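Pratthorpe Documentary Nights — FAQ

Updated August 14, 2020. Mahnaz keeps getting the same emails so here are the answers. Typing this on my lunch, be kind.

What is this?

A free film group. We pick a documentary about money, work or politics, everybody watches it at home the same week, then we talk on a call. Used to be in person in the back room at Nakum. Not since spring, obviously.

Who runs it?

Mahnaz Kordestani picks the films and runs the calls. I do the website and the emails. Neither of us gets paid.

Do I have to agree with you people?

No. We lean left, not going to pretend otherwise. But the best call we ever had was the minimum wage one in June, and that was half the group arguing with the other half. Come argue.

What are you showing next?

"The Long Shift." Warehouse workers trying to get a union vote. 59 minutes, so no excuses. Please please watch it before the call and not during.

Where do I find the film?

Link goes out in the Monday email. Sometimes it's a library stream, sometimes the filmmaker gives us a password for the week. Don't post the password. Somebody did in the spring and we had a very awkward phone call with the director.

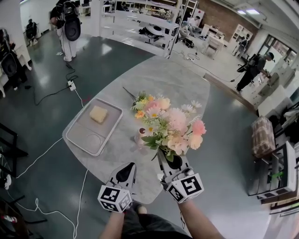
Can I join if I missed the movie?

Sure. You'll get spoilers. Say so at the start and someone will catch you up in two minutes.

How long are the calls?

Ninety minutes, give or take a rant. Leave whenever. You don't have to say goodbye to everyone, just click out.

How do I sign up?

Send an email with "films" in the subject line. That's it. No form. We had a form, it broke.

I signed up and never got anything.

Check spam first. Then the promotions tab. Then write again, I probably typed your address wrong. The list is at 1,342 people now and I add them by hand, so it hapens.

1,342 people on a call??

Ha, no. Most just want the film links. Small group on the actual call, and when it gets too big we split into rooms of 6 so everyone gets a turn.

Are there subtitles?

Usually. We ask every time. If you need them, tell us early and we'll only pick from the ones that have them. Spanish subtitles too when we can get them.

Can I suggest a film?

YES. But check the old list first. We have done the big Wall Street crash ones. All of them. Stuff we want more of — housing, farm labor, small town newspapers, student debt. Under two hours if possible.
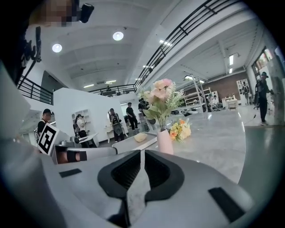 My friend made a documentary, will you show it?

Maybe! Send a link to the whole thing, a trailer doesn't help us. Parsa and Zustilano both came to us that way and both were great nights. Mahnaz watches everything, it just takes her a while.

Do you take donations?

Not for us. After "Parsa" people asked where to give so we passed the hat for the Pratthorpe renters' fund. $3,062!! Still can't believe it. Details for the next one will be in the email.

Are calls recorded?

No. People talk about thier jobs and their bosses. Please don't record on your end either.

Can I bring my teenager?

Yes, if they watched the film. Some of them have language, the email will say.

Will you tell us who to vote for?

Nope. We will tell you to check your registration though. Go do it now — takes two minutes. Then tell a neighbor.

When are you going back to Nakum?

No idea. When it's safe. We'll keep a call going too for the folks who moved away or can't do stairs.

Something else?

Email. Mahnaz answers faster than I do.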